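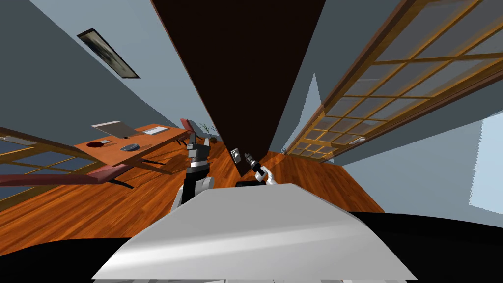
Colton Simard wrote to me after my last post that a retrospective tool is a waste of money, and that a team which cannot talk with sticky notes will not talk with software. I have kept his message in mind during the whole trial of Gostura, and I think he is half right.

Gostura is an online board for team retrospectives. You open a session, people write cards in silence, then the cards are shown, grouped and voted on. At the end, each decision becomes an action with a name beside it. There are many tools which do this. I chose this one for our team at Divano because it promises to bring the old actions back at the start of the next session, and our weak point was always that we agreed on nice things and forgot them.

We are 9 people, in two cities, and we work in sprints of two weeks. I used Gostura for five retrospectives. The setup was easy. I needed 14 minutes from the registration to the first empty board, and most of this time I spent looking for the place where the time zone is changed (it is under Profile, and I would expect it under Team).

The silent writing is the part I like most. The cards of other people stay blurred until the facilitator opens them, so the first loud opinion does not pull all the others behind it. Two colleagues who rarely speak in our calls wrote more cards than me. The timer is quiet and it does not play music, for which I am grateful.

The voting is less good. Everybody receives 10 votes, and in the plan we have this number cannot be changed. With so many votes people put one on almost every card, and the result is flat. We solved it by agreeing to use only three, but the tool does not control this, and once we had to repeat the vote.

Now the actions. They come back, as promised, on a page which you must pass before the new board opens. Each one must be marked as done, kept or dropped. In our second session this was an uncomfortable page, with one action done and four kept. By the fifth session we wrote fewer actions and smaller ones. I cannot say how much of this is the merit of Gostura. A list on the wall could maybe do the same, if somebody had the discipline to read it aloud.

The price is 290 euros per year for one team. Before it we used Flirkon, which is free for small groups and has a better export, but there the old actions disappear when the board is closed.

I will keep Gostura until the end of our subscription. For a team which sits in one room I would not buy it, and there I agree with Colton. If the votes become adjustable I will update this review.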